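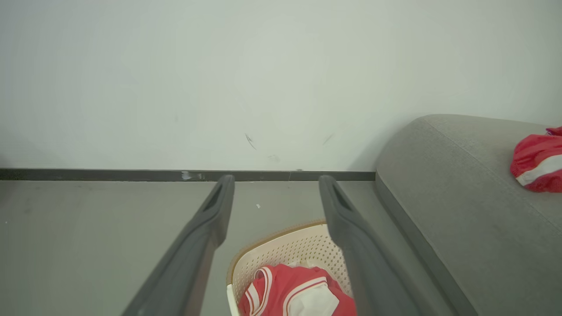

Pared, rodapié y costado del sofá gris, con el cesto de la ropa delante.

Cuaderno de taller, sala de estar de Ondmont. Jueves, 1 de febrero de 2018.

Objeto de la entrada: estado de la pared del sofá y del rodapié antes de decidir si se repinta el paño entero o se retoca. Rhonda Gosselin pidió el parte para poder cerrar el pedido de pintura con Namalport. Se trabaja con el mobiliario en su sitio, el sofá no se mueve todavía.

Pared. Blanca, lisa, sin gotelé ni juntas a la vista. Con la luz de la sala tira un poco a gris verdoso; anotarlo, porque la carta de Londach se consultó con otra luz y el blanco elegido puede quedar más cálido que el existente. Hacer una muestra sobre cartón y apoyarla contra la pared antes de abrir el bote grande.

Marcas, poco por encima del rodapié:
- Trazo corto y oscuro, en diagonal, bajando hacia la derecha. Aspecto de roce.
- Más a la derecha, una raya gris tenue que sube. Hay que buscarla para verla.
- Entre las dos y más abajo, una mancha pequeña y pálida. Podría ser un retoque antiguo con otro blanco. Sin confirmar.

Ninguna parece golpe con pérdida de material, pero falta pasar la uña y mirar con luz rasante. Si en la diagonal se nota surco, emplastecer; si no, basta con goma de borrar blanca y, en último caso, esponja apenas húmeda con jabón neutro. No usar la esponja de melamina en seco: en la prueba de Doucette dejó un cerco brillante que luego se veía más que la propia marca.

Rodapié. Gris oscuro, estrecho. En la parte izquierda tiene una señal blanquecina; o ha saltado el acabado o es suciedad clara pegada encima. Limpiar primero con trapo y decidir después. Si es desconchado, lija fina a mano solo en el borde y retoque a pincel. Queda por localizar el código del gris — en la hoja de obra figura la línea, pero la casilla está en blanco.

Suelo. Gris, mate, algo moteado, aspecto de hormigón. Una mota blanca suelta, se barre. Protegerlo con papel de 500 mm junto a la pared y cinta de baja adherencia; la cinta normal levanta la cera.

Cesto. Plástico color crema, perforado, con el borde marrón claro. Sacarlo de la sala antes de lijar, el polvo se mete en los agujeros y luego hay que lavarlo entero.
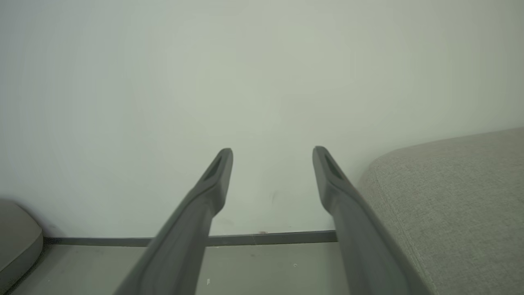

Paño liso sobre el rodapié: roce oscuro y punto rojizo.

Segunda anotación, misma pared. Sin enchufes, cuadros ni herrajes en el paño visible, lo que ahorra desmontar y recortar. Un roce oscuro pequeño por encima del suelo y, pegado al rodapié, un punto rojizo muy pequeño. Origen desconocido. Si el punto es de rotulador o de óxido, traspasará la pintura al agua; dar un toque de imprimación bloqueante y esperar a que seque del todo. Probar antes con un bastoncillo y alcohol.

Propuesta: limpieza general, retoque puntual y revisión al día siguiente. Si los retoques se notan de pie y a distancia normal, se pinta el paño completo de esquina a esquina, 2 manos a rodillo de pelo corto. Las marcas por sí solas no justifican pintarlo entero.

Pedido provisional a Namalport, referencia 167: blanco mate, imprimación bloqueante en envase pequeño, masilla fina, cinta. El gris del rodapié se pide aparte cuando aparezca el código.

Pendiente:
- Luz rasante sobre la diagonal.
- Trapo al rodapié, lado izquierdo.
- Muestra de blanco en cartón, con luz de día y con la lámpara.
- Preguntar a Rhonda si el sofá se puede separar de la pared; lo que haya detrás está sin revisar.
- Si no hay respuesta sobre el gris, dejar el rodapié para marzo.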